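Newsletter > Stinport Building > House Notes

Toilet brushes and the second-floor restroom

2/6/24

The restroom cleaning rota starts again this week. The Skiltholm side has it until the end of the month, then it passes to Vainio. Each turn takes in the toilet, the sink and the floor.

Start with the toilet. Put the seat up, squirt cleaner under the rim and leave it for 4 minutes. Then work the brush around the inside wall of the bowl, back as well as front.

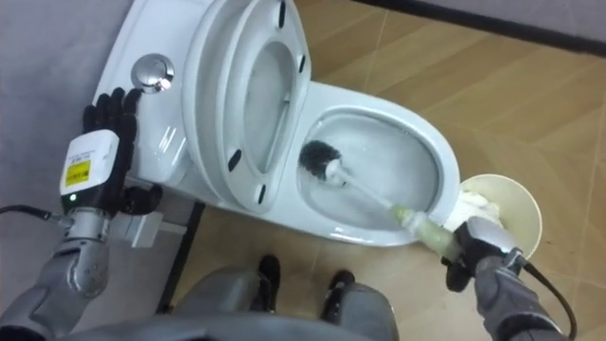

The cleaner is the Stumar concentrate in the hall closet. One capful is plenty — it foams a lot, and we went through 900 ml in a single month last September. Please don't mix it with bleach.

Wipe the tank top and the flush button with a cloth, and do the underside of the seat before you put it down.
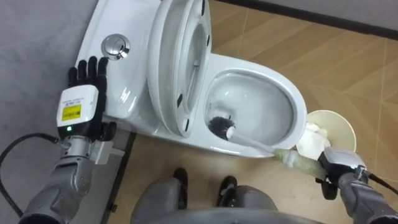 Floors come last. Sweep first, then mop from the far wall toward the door. The strip beside the tank collects dust and usually needs a second pass. Used cloths go in the bag on the closet door, and new brushes can be signed out at the front desk.
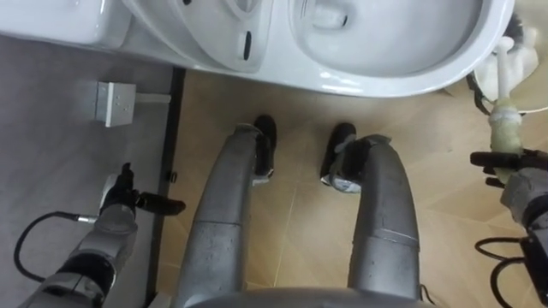 The toilet brush held near its holder beside the toilet, with the gray and wood-grain floors alongside.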